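Section 7: House rules for unpacking and repacking with the Brekari arm 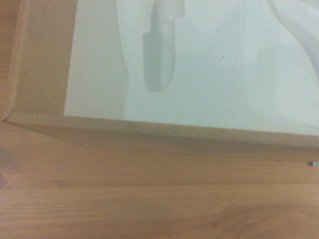

I've written this section last and I keep coming back to fix it, so if you printed an older copy, please toss it. The version you're reading is from 17 October 2019. It covers one kind of job only: getting parts out of a box with a shaped insert, and putting them back in. Heavy parts, glass and anything sharp are in Section 8, and I'd ask you to read that one before you try to be clever with this one.

I set up the Brekari cells at Midgate and later at Clondolis, and the rules below are the ones both shops agreed to live with. They sit on top of your national safety standard and your own risk assessment. If my guide says one thing and your assessment says something stricter, go with the stricter one and drop me a note so I can catch up.

7.1 Before you switch anything on

1. Clear the tabletop. Box, parts, and that's it. Coffee goes on the shelf by the door (yes, even with a lid).

2. Check that the table doesn't rock. Lean on each corner with your palm. A tabletop that shifts a little under your hand will shift under the arm too, and then your taught positions are off and you'll spend the afternoon blaming the software.

3. Set the box down with its opening facing up and the insert pushed all the way to the bottom. Run a finger along the lip of the insert. If one side is riding high, lift it out and seat it again.

4. Look into the recesses. Crumbs, dust, bits of foam, the odd staple... brush them out with a dry brush. Don't use the air line. It blows the mess straight into the gripper joints, and I've cleaned enough of those.

5. Find the emergency stop and press it. Then reset it. Do this at the start of every shift, even if the person before you swears they did it five minutes ago.

Note: Cardboard boxes get tired. At Midgate we retire a box after 200 cycles or at the first split corner, whichever comes first. Write the start date on the underside with a marker, where the camera won't read it as a feature.

7.2 Placing the box

You don't have to line the box up square with the table. The wrist camera can cope with a box sitting at an angle, and I like to train on a few different angles anyway so the thing doesn't fall apart the first time somebody bumps it. What you do need is for the box to stay put once the job starts.

1. Put the box inside the work zone with all four bottom edges on the table.

2. Jog the arm to the viewing pose by hand, using the pendant, with speed on the lowest setting.

3. Check the live view. You want to see the edge of the insert and enough of the recess to tell which way it runs. It's fine if part of the box runs out of view, as long as the recess you're working on can be made out.

4. If the picture is soft, wait a couple of seconds. The camera hunts a bit after a move. Still soft? Back the arm away slowly and try again. Wiping the lens is the last thing to try, and only with the stop pressed.

5. Save the pose under the box number. Please, please don't save it as "test" or "new". There were 14 poses called "test" on the Clondolis controller when I got there, and I had to run every single one to find out which was safe to delete.

Caution: Keep your hands off the box while the arm is powered. If the box needs turning, stop the arm, turn the box, step back, then restart. I know it's quicker to just nudge it. Everyone knows it's quicker to just nudge it.

7.3 Picking from a recess

Shaped inserts are nice to work with when the finger clearance is right and pretty miserable when it isn't. A long narrow slot gives the gripper very little room on either side, so the rule is straight down, close gently, straight up. Wide shallow recesses are more forgiving, but parts like to slide in them, so take your time on the close.

1. Start above the recess, with the fingers open only as wide as the slot allows. Any wider and you'll catch the insert.

2. Lower at approach speed until you reach the taught height. Don't teach this height with the insert empty and hope for the best. Teach it with a real part in place.

3. Close with the force limit on. The limit for light parts is in the table at the back of the guide, and the number there is a ceiling. Start lower.

4. Lift slowly for the first bit of travel and watch the insert. If it starts to come up with the part, stop, lower, open, and go hold-down shopping (7.5 below).

5. Once the part is clear of the box walls, you can go up to normal speed.

Note: If a pick fails, let the arm try one more time. Just one. After that it has to stop and wait for a person. We used to let it keep trying at Midgate, and what we got was a very chewed insert.

Caution: Never reach in to "help" the gripper, however close it looks. Stopped means stopped by the button, with the light showing. An arm that happens to be standing still is still live as far as you're concerned.

7.4 Putting the part back

This is the half people skip in training, and it's harder than the picking. A part that's a hair off will sit on the lip and look fine from where you're standing.

1. Bring the part over the recess and pause. The pause is built into the Birhane job template, so leave it in even if your cycle time looks ugly.

2. Check the direction. Lots of recesses are wide at one end and narrow at the other, and a part turned end for end will jam.

3. Lower until you feel contact on the force readout, then open the fingers. Let go first, move second.

4. Raise straight up and return to the viewing pose.

5. Look at the live view again and compare it with your reference picture. If the part stands proud of the insert, mark the cycle as failed. Don't press the part down by hand and mark it as passed! The log is only worth keeping if it's true.

For sign-off on a new box type I ask for 200 cycles, and I accept the job at 198 good ones or better, as long as every miss ended in a clean stop. One crash, even a small one with no damage, and the count starts over. Some of you have told me that's harsh. I'm keeping it.

7.5 Holding the box down

Light boxes wander. You have a few choices, and I've used all of these:

- Low corner stops screwed to a base plate. My favorite. Set them so the box drops in easily by hand.
- A non-slip mat under the box. Cheap and quick, but clean it every week or it turns into a slip mat.
- Side clamps. Go easy, as they bow the walls in and pinch the insert.

Tape is fine for a demo. It isn't allowed on a signed-off cell, and I will peel it off if I see it.

Whatever you use has to stay outside the finger path, and you need to add it to the cell drawing. A clamp that isn't on the drawing counts as a change to the cell, and a change to the cell means you go back and do 7.1 from the top.

7.6 At the end of the shift

1. Park the arm in the home pose and press the stop.
2. Take the box off the table and close it up.
3. Fill in the log: box number, cycles run, failed picks, failed returns, anything odd.
4. Save the camera pictures from the failed cycles only. Delete the rest. We ran out of disk in March and lost a whole week of useful ones.
5. Hang the pendant on its hook with the cable coiled loosely.

If you're handing over to somebody, tell them out loud about any box you have doubts about, and put a red sticker on it as well. Red-sticker boxes stay off the cell until they've been looked at. Section 8 picks up with the heavy parts, and the force table is on the page after that.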